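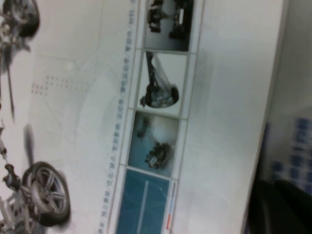 Report on the Visit to the Arellano Regional Supplier Fair, Trinville

The purchasing office of the Gesstead Technical Institute sent a delegation to the supplier fair in Trinville on 5 March 2023. The delegation was led by Leopoldo Tapia, head of the automotive trades department, and included four instructors and ten second-year students. The institute was last represented at the fair before the move to the new exhibition hall.

The morning was given to the main floor, where exhibitors in braking, suspension and wheel components had been placed together along the north wall. Students were asked to collect printed material from at least one firm in each group and to write down the name of a contact person. Several exhibitors were short of staff until after the opening address, and our appointments with them were moved to the afternoon.

Cirilo Valdovinos, training manager at Nilano, received the group at 11:00 and spoke for 30 minutes on apprenticeship places. Nilano takes apprentices in machining and in quality inspection. Applicants must have passed the second-year measurement course and must be able to work early shifts. Mr. Valdovinos asked that applications come through the department and not from individual students. The next intake is in July.

In the afternoon the instructors attended a session on the storage and labeling of used brake fluid. The handout has been placed in the workshop office. The requirements presented there are close to our present practice, except that the date of first use must now be written on the container as well as the date of disposal.

The delegation also looked at bench equipment for the suspension workshop. Two written quotations were requested and will be forwarded to the purchasing office when received. No orders were placed.

Bus parking at the hall is limited to 100 spaces and was full by 9:30. The group was dropped at the east entrance, and the driver waited at the rail station lot. An earlier departure from Gesstead is recommended for the next visit.

Student reports are due to Mr. Tapia by the end of the month.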